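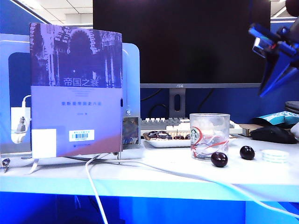
Chapter 6
Why Empires Run Out of Money

I got hooked on this subject in July, the summer I was supposed to be writing about something else entirely. Kanini Mfaume, who shared my office in Barkmont, kept leaving old tax rolls on my chair (she thought they were funny, and some of them are!). One had 53 villages on it, and next to most of the names a clerk had written the same word: late.

So let's start with the clerk. We usually hear about the end of an empire from the top down — a weak sultan, a lost battle, a bad treaty. I love those stories too, and we'll get to a couple of them in Section 2. But soldiers want to be paid on payday, and somebody has to find the coins. When a ruler couldn't, he might sell the right to collect taxes to a rich local man, who paid up front and then squeezed the farmers to get it all back.

You'll meet three terms in this chapter: tax farming, debasement, and public debt. Don't memorize them yet. Read the Ottoman case first, then go back to your notes from Chapter 5 and see which of the three you've already run into.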